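Otthorpe Garment Care -- Data Card

Version 2, Thursday, April 23, 2020

Summary

Otthorpe Garment Care is a collection of 812 clips about looking after clothes at a table: spreading them out, removing lint, smoothing the cloth, folding. It continues the smaller collection Puka, where only towels and napkins were used. The clips were recorded in two homes, named Udum and Grajales in the file list. These are only names for the places and have no other meaning.

What is in the collection

Each clip shows one garment and one main activity. There are 7 activity labels:

spread
turn over
lint removal
smooth by hand
button or unbutton
fold
put away

The label "lint removal" is used only when the sticky roll touches the cloth. If a person only holds the roller, or peels off a used sheet, the clip keeps the label of the activity before it. In version 1 this rule was not clear and many clips were labeled wrong. We have checked them again.

Garments

Most garments are shirts, blouses and light dresses. Thin cloth is more difficult than thick cloth. It moves together with the roller and makes new folds, so the border between "lint removal" and "smooth by hand" can be hard to decide. For patterned cloth, please read the notes column. Dots and stripes are written there, and also the main color.

Other objects on the table

We did not clear the tables completely. Everyday things from the kitchen and the house stay near the garment, and they are listed in the column "nearby". They are not part of the activity. Names in this column are general: "cup", "coaster", "food wrap", without brand or size.
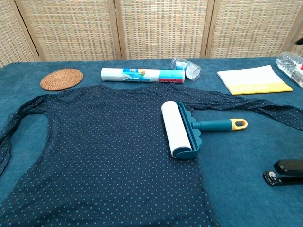 Sample from "lint removal": polka-dot garment with lint roller; nearby: coaster, food wrap, cup.

Files

The folder "clips" has the recordings, and "labels.csv" has one row for each clip. Time is given in seconds from the start of the clip. No clip is longer than 900 seconds.

Known problems

Sleeves are sometimes outside the view, mostly with long garments. The label "put away" has few clips and should not be used alone for testing. Dark cloth hides small lint, so we do not give any label for how clean the garment is -- please do not try to derive it from the number of strokes.

Changes from version 1

Corrected labels for lint removal. Added the column "nearby". Removed double clips from Grajales.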